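Kurnow publishes its care routine for hand-held grippers

Standeveck, 1 February 2018 – Kurnow has released the complete care routine for its pair of hand-held grippers, the tools with which its staff record hand movements for the training of robot arms. The routine is free for every user and replaces the short leaflet delivered with the first series.

The new text was written by Solange Guérin, who is responsible for service at Kurnow, together with the workshop Kovačević, where the grippers are repaired. It describes how the pair is set up in the morning, what is cleaned, and when a part must be changed.

"Most of the faults that came to our bench were small ones," said Guérin. "A pad was worn on one side, or a marker cube had moved a little on its seat. The user did not notice it, and the recordings of a whole day had to be thrown away."

The routine begins with the pads. They are wiped with a dry cloth before the first recording and are changed after 50 hours of work. The marker cube comes next. Its faces must be free of dust and fingerprints, and no tape or label may be put over the black pattern. When a cube is loose, the user tightens its screw by hand and then repeats the calibration with the Grerel software, always with both grippers.

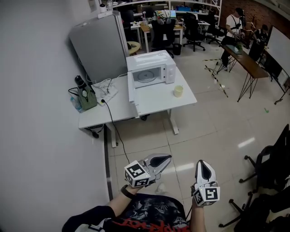
Kurnow News, No. 40, page 2

Each gripper of the pair carries its own marker cube, and the two cubes must not be exchanged. Kurnow recommends to check them in the room where the recording will be made, with the lights switched on as during the work. Glossy floor tiles can reflect the ceiling lights, and the user should hold the grippers at several heights and angles before he accepts the result.

For the log, Kurnow asks for the serial number, the hours of use and the name of the person who did the check. The workshop has evaluated 2,211 log entries for the new edition. From them came the shorter interval for the pads, which was before 200 hours.

"We have now one page that can hang on the wall next to the charger," said Mojtaba Tabrizi, who trains new users in Standeveck. "In the old leaflet the calibration was on the back side, and many people did not turn it."

Spare pads and screws can be ordered from Kovačević. A second edition, with a chapter on changing the finger springs, is planned for September.

Press contact: Kurnow, Service Department, Standeveck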